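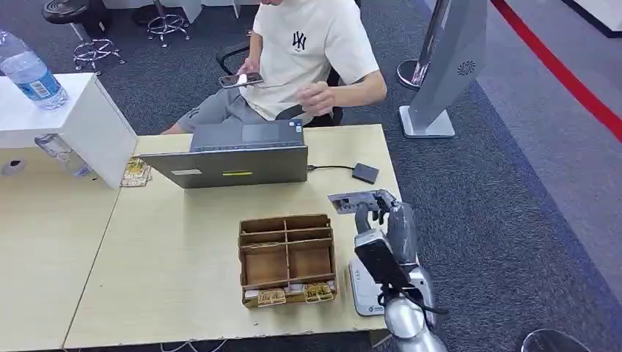 By the Sedell workshop desk
Home and repairs writer

Looking after a desk you use every day

A desk that gets used for work, homework and paying the bills takes more wear than most furniture in the house. Most of the damage is slow and easy to put off. The jobs on this page need a cloth, a screwdriver, a vacuum cleaner and a free Saturday morning.

Cleaning the top

Clear everything off before you start. Wiping round things leaves a ring of grime that hardens and then needs scrubbing.

For a sealed or laminated top, use warm water with a few drops of washing-up liquid and a cloth that has been wrung out well. Follow with a dry cloth. Water left standing along a joint or an edge strip will lift it in time, and once the board underneath has swollen it won't go back.

Oiled wood wants less water. Use a barely damp cloth, wipe along the grain and let it dry before putting anything back. Furniture polish from a spray can leaves a film on oiled wood, and the next coat of oil will sit on top of it in patches. If you already have a film, white spirit on a rag will shift it. Open a window and try it on the underside first.

Ink comes off most sealed surfaces with surgical spirit on cotton wool. Dab and lift. Rubbing spreads it.

Sticky marks

Old tape and label glue can be softened with a hairdryer on a low setting, then pushed off with the edge of a plastic card. What remains will usually come away with cooking oil, left on for 20 minutes and washed off with soapy water. Don't use oil on bare wood. For laptops and other electrical things, switch off and unplug first, skip the hairdryer, and put a little surgical spirit on the cloth, never on the machine.

Loose edges

Edge strip that has begun to lift can be ironed back if it is the pre-glued kind. Lay a sheet of baking paper over it, use a medium iron without steam, and press for a few seconds at a time. Hold it flat with a block of wood while it cools. If the old glue has gone brittle, scrape it away and use contact adhesive. Coat both faces, wait until they are touch-dry and line the strip up carefully – you won't get a second go.

Wobble

Find out whether the desk or the floor is at fault. Turn the desk round the other way. If the same leg still rocks, it is the desk.

Tighten every bolt by hand before using a tool on any of them, then go round again with the key. A screw that turns without biting in chipboard can be fixed by packing the hole with matchsticks and wood glue. Leave it overnight, trim them flush, and drive the screw back in slowly.

I fixed a Salgado desk this way four years ago and have not touched it since. The Skekik I had before that came with cam fittings, and those are better replaced than packed. Wadel sells them loose by the handful, but take an old one along to match.

Chairs and castors

Most castors pull straight out of the base if you lay the chair on its side and tug. Hair and thread wind round the axle and can be snipped with nail scissors. Wash the wheels in soapy water, dry them fully and push them back until they click.

Arm screws work loose faster than anything else on an office chair. Check them when you do the castors. If one has dropped out and vanished, measure another from the same chair before buying.

A chair that sinks on its own has a worn gas lift. Don't try to open the cylinder. It is under pressure, and a replacement is not dear.

Cables

Fix the extension block to the underside of the desk if it has keyhole slots, and check the screws are shorter than the thickness of the top. Leave enough slack for the desk to be pulled out for hoovering. Old bread bag ties are fine for bundling thin leads, but leave mains cables loose and never run them under a rug.

What to keep in the drawer

A hex key for the desk, a hex key for the chair, a few felt pads and the spare bolts in an envelope with the name of the furniture written on it. Felt pads wear through by November in our house, so I buy two sheets at a time.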